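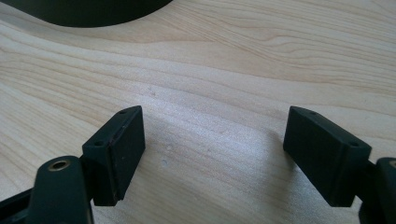 Questions we keep getting about table and desk rentals at Oltasano. Updated in September, will add more when theres time.

**How long is the minimum rental?**

2 months. Shorter than that, ask — sometimes yes, mostly for the small desks.

**Do you deliver?**

Yes, inside Ditcombe and the villages on the bus line. Outside that, pickup only. Bring a blanket and straps. We have a few straps to lend but they walk off.

**What about stairs?**

Up to the second floor is included. Higher than that and no elevator, tell us when you book. Not on the day, please.

**How much is the deposit?**

$235 for any desk, $800 for the big Trajkovski dining tables. Goes back to the same card. Takes 4 working days after pickup, bank permitting.

**Can I put hot pans on it?**

No. Use a trivet. Same goes for irons, hair straighteners, candles in tins.

**I spilled something. Now what?**

Blot it, don't rub. Damp cloth, then a dry one. Red wine, ink, hair dye — email us before trying anything from the internet. Bleach makes it worse and then its your deposit.

**Are small scratches charged?**

No. Light scratches, faint rings, normal use. Burns, deep gouges, missing legs, yes.

**Can I sand or oil it myself?**

Please don't. We do that between rentals.

**Which cleaner is OK?**

Dish soap, a drop in warm water. No polish sprays. They leave a film and the next coat of oil won't take.

**Can I buy the one I'm renting?**

Usually. Half of what you've paid so far comes off the price. The Paltovex standing desks are not for sale, we lease those ourselves.

**It wobbles.**

Check the feet first, they screw in and out. Still wobbling, tighten the bolts underneath with the hex key taped inside the apron. Key gone? We'll mail one.

**I'm moving. Can the table come too?**

Sure, if the new place is in our delivery area. Send the new adress before you move it. If you'd like us to do the moving, one week's notice.

**How do I end the rental?**

Email with your order number, two weeks ahead. Pickups are mornings only, from 8 until noon. Clear the table off and take the drawers' contents out — we have a box of other people's chargers already.

**Do you rent chairs?**

Not yet. Maybe spring.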